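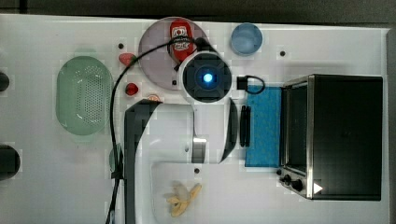 ## Ketchup on a Plate, and Other Kitchen Business

*On the white table, August. One ketchup bottle, served cap down on the pale pink plate. Toaster oven and blue cup in attendance.*

The kitchen pages are the ones people write in about. I have put up harbor fog and a decent sequence of the Drornstead grain elevator at sunrise, and what I get mail about is plates. So the kitchen gets its own page, and the grain elevator can think about what it did.

The rules are the same as on the other household pages. Everything is ordinary, and nothing is styled. If the ketchup is on the plate, it stays on the plate. I have opinions about ketchup on plates (it belongs there, but usually after leaving the bottle) and I kept them to myself until this paragraph.

### The plate

Pale pink is a brave color for a plate. Eggs look fine on it. Beets look like an accident. Salmon disappears almost completely, and you end up hunting for your dinner with the side of a fork. I own a stack of white ones from the Clisano outlet that go with every food known to man, and I couldn't tell you a single meal I ate off them. The pink plate I would know anywhere.

### The red things

A strawberry-shaped item, and a small shiny one that could pass for a cherry tomato or a pepper depending on how hungry you are. They've wound up to the left of the plate, which in my house is the side for things that were meant to be on it. With the ketchup, that makes a very red menu. I can't recommend it as a meal, though I have had worse at the counter in Plistton and tipped for it.

Red things get all the attention in kitchen pictures. You can put out a handsome loaf and a good knife, and one tomato will walk off with the whole afternoon.

### The toaster oven

Black. I grew up with a toaster oven that had two settings, off and fire department, and I have been fond of the breed ever since. It takes up as much counter as a full set of ambitions and mostly gets used for leftover pizza. People who own one will tell you it does a whole chicken. Ask them when they last did a whole chicken.

For anyone keeping house on a small counter: pull out the crumb tray once a month, over the sink, with the thing unplugged and cold. Line it with foil only if the manual says you may. Mine says no, in capital letters, on three separate pages, so I suppose somebody at the factory had a bad morning.

### The sponge

Blue, like the cup, though I doubt they discussed it. A sponge is the one object in any kitchen that everybody agrees is needed and that everybody would like somebody else to throw away. I rotate mine downward: dishes, then counters, then floor, then the trash. My household considers this system disgusting and has so far declined to propose another.

### The cup

Light blue plastic. Plastic cups outlive everything. The good glasses from Duggan's closing sale came as a set of eight, and I am down to two and a chip. The plastic cups that came from nowhere, that no one remembers buying, are all present and will be handed down.

### Odds and ends

The page counter says the old combined household page had 677 visits last year. A fair share of those were me, checking the commas.

Prints are on matte paper, in small and large. I do runs of 100 and stop. The only run that ever sold out was the colander, and I still don't understand it. If you bought a colander and feel like explaining yourself, the address is on the contact page.

Several people have asked for the recipe that goes with a given picture. There are no recipes. On the ketchup page I can offer the following serving suggestion, good for one: put something else on the plate too.

Shipping out of Drornstead is slow in August, when the post office keeps what it calls summer hours and I call lunch. Allow extra time if it's a gift. Flat mailers hold the small size only; the large one goes in a tube, and it will want to stay curled. Leave it face down under a couple of heavy cookbooks overnight. Mine have never been more useful.

**Elsewhere in the household pages:** Drawers (60 pictures, most of them of string) · Under the Sink · The Good Towels · Lids Without Pots

**Next up:** the pantry shelf, once I have found the back of it.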